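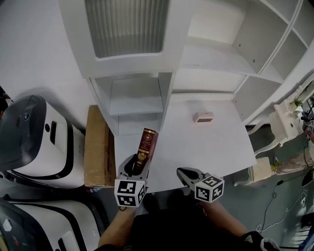

Quem somos

Olá! Eu sou a Montserrat Ocampo e escrevo esta página porque perdi no cara ou coroa com a Seija. A Firner somos nós as duas (fundadoras, sócias, vizinhas de secretária) e mais uma equipa que foi crescendo um bocado sem plano: neste momento somos 11, entre gente de software, dois matemáticos arrependidos e uma pessoa que veio para um estágio de verão em agosto e nunca mais foi embora.

O que fazemos? Software para robôs que mexem em coisas. Braços, pinças, mãos, o que o cliente tiver. Não fabricamos robôs e não tencionamos começar, já temos parafusos que cheguem. A nossa parte é o que fica entre a câmara e o motor: perceber onde está o objeto, decidir por onde lhe pegar, planear o movimento e corrigi-lo a meio quando a realidade não colabora. E olhem que ela colabora pouco!

Temos dois produtos. O mais antigo chama-se Sketgate e trata da perceção e da calibração: pega no vídeo e nos marcadores impressos em preto e branco e devolve a pose de cada pinça, fotograma a fotograma, com uma estimativa de quanto podemos confiar nela. Esta última parte deu-nos mais trabalho do que todo o resto. Um marcador meio tapado por um braço ainda dá uma pose, só que às vezes é uma pose disparatada, e nós queremos que o programa o diga em voz alta em vez de a entregar com ar sério.

O segundo é o Gallska, o planeador. Aprende com demonstrações feitas por pessoas, de pinça na mão, a fazer coisas banais: segurar um livro em pé, passá-lo de um lado para o outro, pousá-lo sem amachucar nada. Um livro de capa dura parece fácil e é um dos meus objetos preferidos para chatear o planeador. É rígido por fora, mole por dentro, pesa mais do que aparenta, e se o agarramos no sítio errado abre-se todo. (A Seija prefere meias. Temos discussões longas sobre isto.)

Como chegámos aqui

A Seija Savolainen e eu conhecemo-nos num projeto chamado Macedo, que era para durar uns meses e acabou por nos ocupar muito mais do que isso. Ela escrevia controlo, eu escrevia visão, e passávamos a vida a culpar o código uma da outra. Quando o projeto fechou tínhamos uma pasta cheia de ferramentas internas que toda a gente nos pedia emprestadas: um visualizador de trajetórias, um sincronizador de relógios, um programinha que encontra os segmentos estragados de uma gravação. Juntámos tudo, limpámos (quase) tudo e fizemos disso uma empresa.

Como trabalhamos

Cada versão do Gallska passa por 300 tarefas de teste antes de sair, e as que falham ficam à vista de todos num painel que pusemos ao lado da máquina do café. Os clientes recebem esse relatório inteiro, com as falhas incluídas. Também publicamos o visualizador em código aberto, com documentação escrita por quem o usa todos os dias, e respondemos aos bugs que nos mandam, mesmo aos que vêm em maiúsculas.

Não temos departamento comercial. Se nos escreverem, quem responde sou eu ou a Seija, normalmente no próprio dia, e a primeira conversa costuma ser a ver um vídeo vosso de um robô a falhar. Mandem o pior que tiverem, a sério, esses são os que nos dizem mais!

Estamos a contratar uma pessoa para planeamento de movimento e outra para ferramentas de dados. As candidaturas abrem na segunda-feira, 18 de fevereiro, e basta um e-mail com duas ou três linhas sobre uma coisa que tenham feito e da qual gostem. O currículo pode vir depois.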